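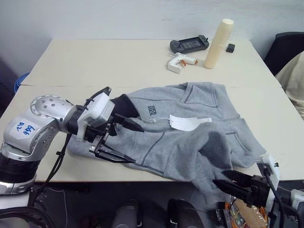
Tineke Schouten

Minutes, Falside clothing sale group, April meeting

Present: Notburga Gruber (chair), Konrad Ruchti, Chidubem Osagie, Tineke Schouten (minutes). Apologies: Konrad Wallner.

Start 7.10 pm. Minutes of the last meeting agreed with one change: the rail hire was from Prantl, not from Divavville.

1. Stock

Konrad R. reported 116 items sorted so far, mostly tops and children's trousers. The grey fleece things are still to be folded. Notburga asked that all fleece be folded the same way, sleeves in first and then in thirds, so that the piles stand up on the shelf. Chidubem said thirds is too thick for anything with a hood and he would do those in half. Agreed: thirds for plain tops, half for hoods, hood laid flat on the back.

Pockets to be checked before folding. Last time a set of keys went out with a jacket and took two weeks to come back.

2. Tags

The white paper tags on string stay on. There was a long discussion about whether to cut them off when the price sticker goes on. Chidubem thinks buyers trust a garment more with the tag still attached. Konrad R. thinks the strings tangle in the boxes. Left as it is for this sale. Bent tags can be flattened by hand and need not be replaced. Price stickers go on the tag and never on the cloth, as the glue marked several items in the autumn. 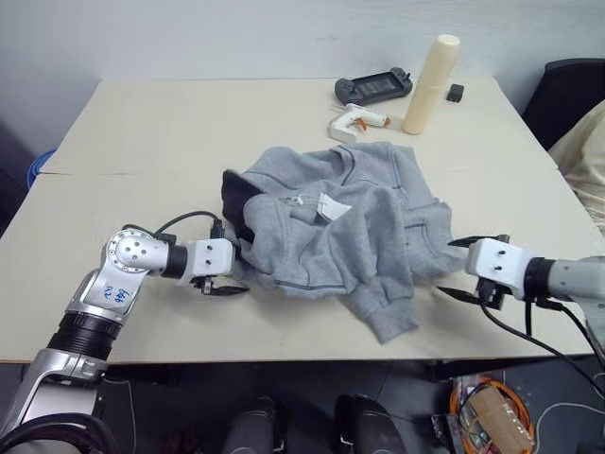
Hooded tops will be priced one step above the plain ones. Notburga to write the price list and send it round before the boxes are closed. Anything with a mark on the cuffs goes in the cheap box, whatever the make.

3. Tables

Two panels pushed together give enough width to lay out an adult top with the arms spread. Tineke asked if the far side could be kept for finished piles. Agreed in principle, but small things keep collecting there and will need to be moved each time. Garments should be pulled well back from the front edge before folding starts.

4. Boxes and transport

Drarodeck can let us have flat boxes again at last year's price. Konrad R. to order. Chidubem has the use of a van in the morning only, so loading must be finished the evening before. Konrad Wallner to be asked if he can bring the second trolley.

5. Leaflets

Some 1,000 leaflets are left over from the autumn with the old opening time on them. Tineke suggested a sticker over the time. Notburga would prefer a new print. Not decided. Tineke to get a price.

6. Any other business

The side door key is with Notburga. The kettle needs descaling.

Closed 8.25 pm. Next meeting same place, date to be sent round.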